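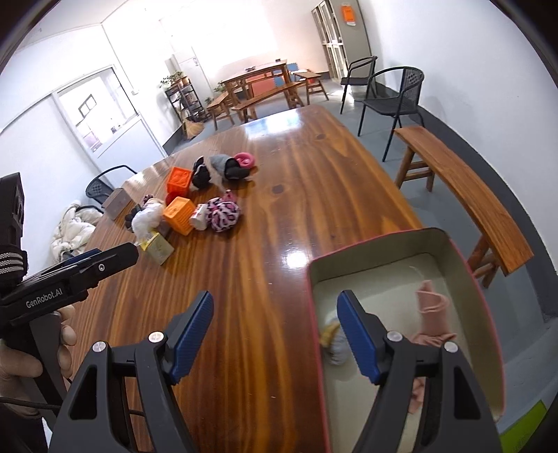 Tidying up is still the hard part

14th November

Robots can weld a car and drive a pallet across a warehouse. Ask one to clear a table of small toys into a tin and you'll be waiting a while.

That was the short version from Bohdana Marchuk, who spoke to shop owners and a few curious parents at the Brodness trade hall last night. Marchuk runs the chores program at Skokex, a small outfit trying to get machines to do the dull end of house and store work: sorting, folding, putting stuff back where it came from.

Her numbers, quick. The company has a list of 38 everyday jobs. Its arm can do 23 of them "in some form," meaning with a person standing by to step in. It does four well enough that she would leave the room.

The four: stacking cartons of one size, wiping a flat counter, moving cups from rack to shelf, emptying a bin. No folding. No toys.

Soft things are the problem. A box has corners and stays the same shape when you pick it up. A plush toy squashes, a cloth folds over itself and hides whatever is under it. "Cube, fine. Cloth, fine on a good day," Marchuk said. "Cloth on top of a sock on top of a cube, we are still learning."

So for now people do the chore, gripper in hand, and the software learns from the recordings. Pick up, carry, let go. Again. Then with the toys in a diffrent heap. Shiny tabletops get used too, as glare off the varnish can throw the cameras and most homes have glare somewhere.

Not everyone in the hall was sold. One gift store owner wanted to know why she'd pay for a machine to restock a basket when her weekend help does it between customers. Marchuk didn't argue much. Said a store like that probably shouldn't buy one yet, and that anybody promising a full home helper by next summer is selling early.

Where she does see it landing first is back rooms. Returns, mixed bins, the stuff that comes in a jumble and has to be split up before it can go out again. Greletti, the discount chain, has had a Skokex arm on returns at one site since July. It handles hard goods only. Clothing and plush still go to the staff table, and no jobs have been cut, according to the store.

Speed is the other gripe. The arm takes 13 minutes to clear a mixed tabletop that a grown-up clears in one or two, and it drops things. Marchuk wants that in single digits before she talks about homes at all.

No price given. Asked twice.

A second talk, by the Dwivedi workshop on laundry folding, was moved to next month after there speaker got held up. Tickets for last night will be good at the door.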